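3.2 Table surfaces and lids

The Flelham set covers 128 table layouts, each with one lidded box and a small number of everyday items. Lid fit was scored separately from item position – a lid can rest on its box and still be offset from the base. 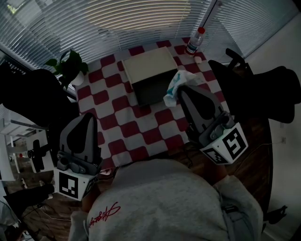 Figure 3. Box with offset lid on a checkered tablecloth, with a water bottle and a crumpled plastic bag.

Patterned cloths were kept in the set. Raters at Odera used the edge of the base as the reference line for lid offset and ignored the squares of the cloth. Bags touching a box were logged as contact, whatever their shape. Of the 128 layouts, 96 received the same lid score from both raters.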